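When the Zero Moves: Rhona Lamont on a Gripper Fault at Clarnolmont

Interview, May 2021

The fault that stopped work at Clarnolmont for most of a week did not look like a fault. The hand-held grippers opened and closed. The logs were complete. The recorded jaw widths were smooth curves with no dropouts, and every file passed the format check. The numbers in them were wrong.

Rhona Lamont runs hardware for the group's table-task project, which collects recordings of people picking up and sorting household objects with hand-held grippers. The recordings are then used to train a two-arm robot called Baxter that stands in a separate bay with a light curtain across the front. She agreed to go through the April incident in detail, including the part where the robot damaged its own fingers.

"We found it at the wrong end," she said. "You want to find a measurement error while you're measuring. We found it when the arm pushed down on a closed grip and kept pushing."

The task was chopsticks. An operator holds a gripper in each hand, picks chopsticks off a table one at a time, and puts them in an upright holder. Lamont chose it because thin objects leave little room for error in the jaw reading. With a mug or a sponge, a couple of millimeters either way has no effect on the grasp. A chopstick is thin enough that the same error covers most of the difference between holding it and missing it.

Jaw width on the hand-held units is worked out from a sensor at the drive joint. The linkage then converts that angle to a distance between the pads. The conversion assumes that the zero position, jaws fully closed, stays where it was set. On two of the units it had moved.

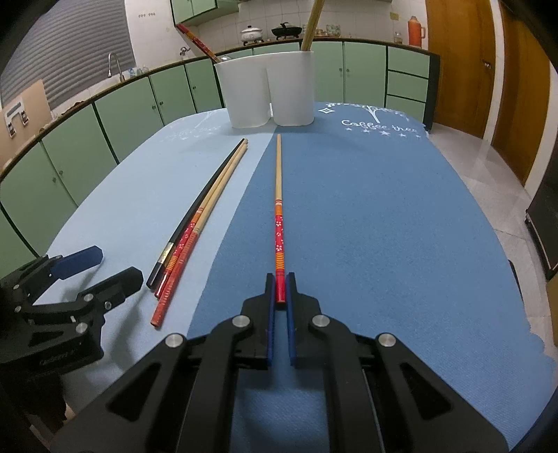
Photo: Clarnolmont, table-task project

The cause was a clamp screw on the sensor hub. It had been tightened by hand during a refit at the Stultstead workshop and had not been given thread locker. Each time the jaws closed hard, the hub slipped on its shaft by a very small amount. It always slipped in the same direction.

"A random error would have been kinder to us," Lamont said. "You'd see scatter, somebody would ask why. This just crept. Over 900 closures it came to nearly two millimeters, and any single recording looked fine compared with the one before it."

The drift made the closed position read as slightly open. An operator holding a chopstick firmly was logged as holding it with a gap to spare. The training software took this at face value, along with the camera view showing the chopstick being lifted.

Baxter's first runs on the new data were poor in an ordinary way. It closed on a chopstick, stopped short, and lifted nothing. A technician on the project then added an offset to the robot's closing command so that it would squeeze further. Lamont is direct about that decision.

"That was the real mistake, and I signed off on it. The screw was a workshop slip. The offset was us seeing a symptom and tuning it away. Part of the data was from good grippers and part was from bad ones. So for some grasps the offset fixed the error, and for others it added one."

In the grasps where it added one, the motor was commanded past the point where the pads met. The force limit should have caught this. It was set per joint and averaged over a window, and the window was long enough that the motor reached stall before the average crossed the limit. On the run that ended testing, the left finger pad sheared off its backing and the fingertip split along a mounting hole. A piece of it landed inside the bay. The light curtain had been armed and the technician was standing outside it.

"So the guarding worked, and I want that written down," she said. "It also means the guarding was the only layer that did. The force limit was there on paper."

The stop lasted four working days. The team pulled every recording made since the refit, 3,549 in total, and sorted them by gripper serial number. The serial number was in the file header only because an earlier supplier dispute had made someone add it. Without it, Lamont said, they would have thrown out the whole set.

For the affected units, they looked for moments in the video where the jaws were plainly shut on nothing and read off what the sensor claimed at that instant. That gave them a drift curve for each unit. Files with at least one clean closure near the start and one near the end were corrected. The rest were dropped.

Asked whether she trusts the corrected files, she took a while to answer.

"For training, mostly. For evaluation, no. We don't score anything against them. They carry a flag and the flag stays on."

Several things have changed since. The clamp screws now get thread locker and a paint mark across the screw head and hub, which makes a slipped hub visible without tools. Operators close the jaws fully at the start and end of each recording, and the software rejects the file if the two readings disagree by more than 0.3 mm. Every gripper goes back on a gauge block after 90 recordings.

On the robot side, the averaged force limit is still in place, with an instantaneous current cutoff underneath it. Any change to a command offset needs a second name and a written reason. The procedure came from Zarnby, the site that shares the robot software, where it had been in use for some time.

"They'd sent it to us before," Lamont said. "It was in a folder."

The operators noticed something before the sensors did. Two had mentioned that one gripper felt different at the end of its travel, a slight give after the pads touched. The comment was entered in the shift notes, which at that point were not read by anyone in hardware. Lamont now reads them each morning, and a unit that someone describes as feeling odd is taken off the table until it has been on the gauge.

She has pulled 28 units that way so far. Most had nothing wrong with them. Three had loose pivots, and one had a cracked cable jacket at the handle, unrelated to the original fault.

The chopstick task is running again with the same conversion table and new hubs that are keyed to the shaft. Lamont is waiting on a replacement fingertip for Baxter's left hand before the arm is allowed back on thin objects. Until it arrives, the arm is working with sponges.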